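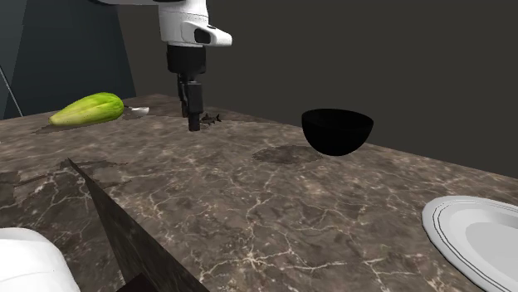
4. Loading a route onto the Amton handlebar unit

Routes are prepared in the Ketwood planner and copied to the unit by cable. Wireless transfer is limited to routes under 292 waypoints.

4.1 Preparing the route

1. Open the planner and select Tour > New Stage.
2. Enter the start and end points. Add overnight stops as waypoints of type Rest.
3. Set Surface to Paved, Mixed or Unpaved. The default is Paved.
4. Select Export and choose format 2.

Note: Stages longer than one day must be split at each Rest waypoint. The unit does not split them on import.

4.2 Copying the route

1. Switch the unit off and connect the cable to the port under the rubber cover.
2. Hold the left button until the transfer symbol appears.
3. Drag the stage files to the folder named STAGES. File names may have up to 19 characters.
4. Eject the unit from the computer, then remove the cable.
5. Press the rubber cover down along its full length.

CAUTION: Do not ride with the port cover open. Dust and fine sand in the port are not covered by the warranty.

4.3 Checking the route before departure

1. Switch the unit on and select Stages.
2. Open the first stage and confirm the total distance and climb.
3. Scroll to each Rest waypoint. Water points display only if they were marked in the planner.
4. Select Keep Offline.

Note: Elevation is stored in feet. A pass entered as 2,841 in a metric planner profile is converted on export. See section 7 for units.

If a stage is listed in gray, the file is incomplete. Delete it and repeat 4.2.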